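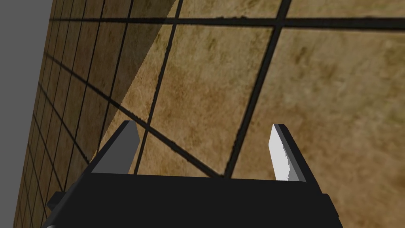
According to the head of public programs at the Virkerby Regional Library, the first request that reached the staff after the reopening in April had nothing to do with books. A patron wished to know whether the evening hours would stay. They will, the office replied, at least through the coming budget year.

The library serves 2892 registered households from a main building and 3 branches. In an interview at the main desk, the head of programs described the past winter as a period of review. "We asked people when they could come, and most of them named an hour when we were closed," she said. The doors now close at 8 p.m.

Funding for the extended hours comes in part from the Verschueren Fund, which also paid for 500 new titles in large print. The Brerkine branch received the greater share of them. "Its readers are older, and they had been waiting a long time," she said.

Asked about late fees, she confirmed that they have been dropped for children's materials. Adult loans are still subject to a charge after 20 days. The matter will be taken up again when the new catalog, supplied by Pranix, is in use at all branches.

Patrons may send comments on the hours to any branch desk.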